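Brallell Knitters and Menders Forum
Board: Hats, Mitts and Small Things
Topic: Shrinking a beanie that has gone baggy

oldwool_olga
Posted May 4, 2018
Hello all, and sorry in advance for the essay. My husband has a navy watch cap his aunt knitted for him from Teketti wool, the 8 ply, and after who knows how many winters of walking the dog it has lost all its grip. It slides down over his eyes whenever he bends over to do up a boot. The rest of it is in lovely shape, no holes, the colour is still good, and he won't hear of a new one. Has anybody had luck bringing a hat back in a bit without turning it into a tea cosy? I have a front loader and a big laundry sink, and a fair bit of patience.
Olga Benítez

ctibor_p
Hot water and a good fright. Fill one side of the sink hot and the other cold, and move the hat from one to the other, squeezing it gently each time. Check it against a head (or a mixing bowl the size of a head) after every trip. I have done this with three or four hats now and only ruined the one, and that was because the phone rang.

Parvaneh N.
Oh, please don't, Ctibor! Or at least not first. Felting doesn't only take in the brim, it takes in the height as well, and then you have a hat that perches. I'd leave the body alone and run elastic thread through the ribbing on the inside, every second row, four or five rows in all. You can't see it when it's worn, and if you hate it you just pull it out again. My mum did all our school hats that way in Moose Jaw and they went through every one of us kids.

ctibor_p
Elastic perishes, though. Two winters and you're doing it again. And it leaves a line on your forehead.

Parvaneh N.
Two winters is two winters, my dear. I'll take the line.

wolfram_r
Has it been washed properly lately? I ask because a lot of what people call stretched is just tired. Wool perks up a good deal after a soak in cool water with a drop of wool wash, then rolled in a towel and dried flat with the ribbing pushed together with your fingers, as narrow as it will go. Leave it a full day. It costs you nothing and you can still do either of the other things afterwards. I have a pattern leaflet from 1934, my grandmother's, and it says much the same, only with soap flakes and a lot more scolding.

Daranee J.
I'm with Wolfram on starting gentle, and I'd add that you should look at what the hat is made of before anything else (I know yours is wool, Olga, but people find these threads later).
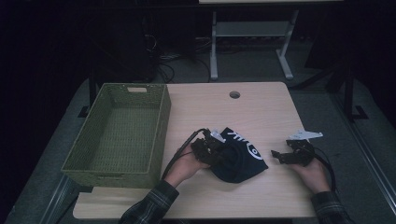
Acrylic won't felt for love or money, and a hot iron will kill it – it goes limp and shiny and there is no coming back. Anything with a design on it wants more care again. A dark navy beanie like this one, with the white fish skeleton stripes and the round eye, I would keep right away from Ctibor's hot sink until I knew how the white was done. If it's knitted in, the two yarns might pull in at different rates and you get a pucker. If it's printed, it can crack. Cool wash, dry it flat, and put your elastic in the brim if it still needs it.

ctibor_p
Fair enough on the patterned ones. For a plain wool watch cap I stand by my sinks.

oldwool_olga
You are all so kind, thank you. I'm going to try Wolfram's soak tonight and leave it on the rack over the weekend. Does it matter what wool wash? I have half a bottle of the Gakis one under the sink.

wolfram_r
Any of them will do, and less than you think. A capful is plenty.

Parvaneh N.
And if it does come to elastic, Olga, get the fine stuff in navy. The wool shop in Mirzaei Lane keeps it behind the counter, you have to ask.

oldwool_olga
Update for anybody following along. The brim has come in nicely, not quite to where it was, but he can do up his boots. The body is still a bit long so he's folding it up double, and he says it's warmer on the ears like that. I've bought the elastic anyway. Ctibor, I did look at the hot tap for quite a while.

ctibor_p
It'll be there next winter.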